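4.2 Grasp planning in simulation

The planner in Plirnau receives the pose of each object from the perception module and chooses one arm for the task. The other arm keeps a resting pose – this makes the collision check simpler. We ran 308 trials with small changes in object position and colour.

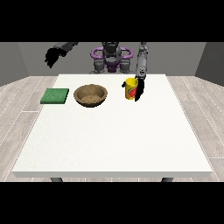 Figure 7. Simulated table-top task with sponge, bowl and mug. The left hand of the humanoid is at the mug.

In 216 of these trials the first plan was accepted by the controller. Most of the others were rejected at the wrist joint limit, and we treat these cases in the next section.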